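Breakfast cell, hand-held gripper: start-of-shift check, July

I do this one before the first run of the day and again after lunch, and I scribble comments as I go because otherwise I forget what I fixed. If you're picking up the sheet after me, tick the box, write something if it's worth writing, and leave my notes alone please! I still argue with some of them.

Tools: the small screwdriver set, a lint-free cloth, the soft brush, a feeler gauge, spare clips. They all live in the Skumine drawer.

## Gripper

- [x] **Finger screws snug, both sides.** Finger tight plus a nudge, no more. I stripped one in the spring by being keen. One on the left side took a quarter turn today.
- [x] **Contact pads clean.** Brush along the ribs, never across them. Then the cloth, dry. I found a bit of crumb (of course).
- [x] **Pads seated flat on the wedges.** Run a fingernail down the edge. If it catches, pull the pad and reseat it.
- [x] **Orange wedges, no cracks.** Hold them up to the ceiling light and look at the thick end. Left one has a hairline that I've been watching. It hasn't moved, so it stays in service.
- [ ] **Jaw closes evenly.** The right finger gets there a hair early. I've left this open because I want to try it again with the other spring from the Gurnuren kit.
- [x] **Markers flat, square and unscuffed.** This is the one I'm fussy about. If a corner has lifted even slightly, the width reading wanders and you'll waste a morning blaming the software (I did). Replace them in pairs.
- [x] **Trigger returns by itself.** Squeeze and let go 14 times. Smooth all the way, though I do still hate the squeak.

## Lens and view

- [x] **Lens wiped.** Breath and cloth, nothing out of a bottle.
- [x] **Both markers readable with the jaw open.** Good.
- [x] **Storage card has room.** 37 percent used, plenty for the day.
- [x] **Test clip recorded and played back.** Do play it back, all of it. It only takes a minute and it has saved me twice.
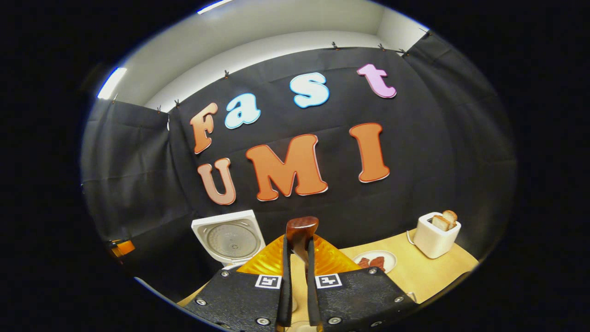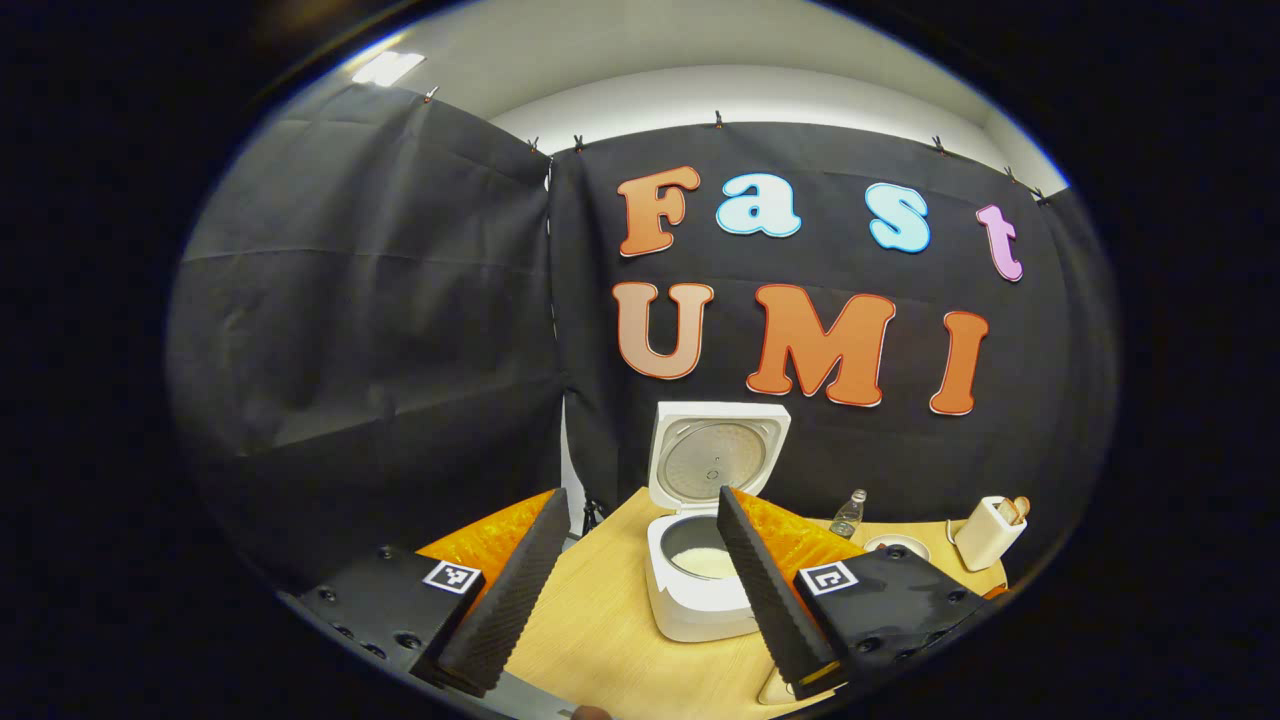
## Backdrop and table

- [x] **Cloth clipped along the top.** Tug each clip. I don't mind folds, but I do mind a panel that slides down halfway through a run, and the corner is always where it starts. Added a spare clip to the shopping list.
- [x] **Letters stuck down firmly.** Press each one with your palm. Fresh tape on anything that rocks.
- [x] **Table doesn't wobble.** It did! A folded bit of card under one leg for now. I've asked Brostthorpe for a proper leveling foot and I'm not holding my breath.
- [x] **Floor clear where you stand.** You'll be looking at your hands and not your feet, so kick everything out of the way first.

## Appliances

- [x] **Rice cooker unplugged before any reach into the pot.** No exceptions, even for a quick one. The pads don't like heat and neither do I.
- [x] **Cooker lid opens fully and stays up.** Try it 7 times. If it creeps shut, clean the hinge.
- [x] **Toaster unplugged at the wall, cord pushed back.** I caught the cord with my sleeve once and the whole thing came along for the ride.
- [ ] **Food changed.** To do after lunch. Bag the old stuff and take it out to the kitchen bin, because the small bin in here has no lid and by four o'clock you will know about it.

## Before you sign

Two boxes open, the jaw and the food. Neither one stops a run, so I've marked the cell good to use. Next full strip-down is due at 26 hours of trigger time, and the tally is on the Zoëga sheet inside the drawer. Please put your hours on it when you finish, even the short ones.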